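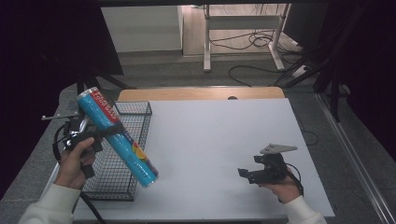
Blue can over the wire basket, white board.

Snack sorting at the Skollurgate room, and a pleasant job it was too. I want the basket to hold the cans on their own, with the packets kept apart - Biljana Kelmendi would rather have everything in together, and we may well come round to her way.

The tall packet with the fruit on the front is my favourite of the lot,

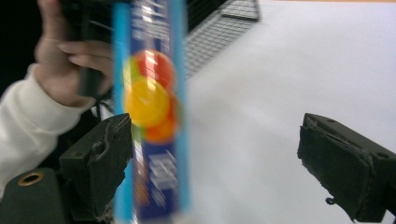 though I do wish it came in a shape that stood up better on a shelf. Shelf 9 is the tallest we have, so let's try it there first.

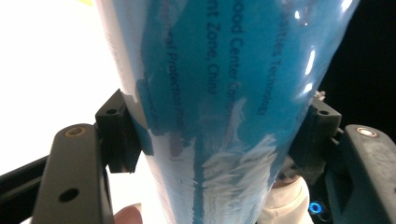 Ornholm, 28th August

Print on the blue wrapper includes "China" and "Technolog". Must copy out the rest for the stock list.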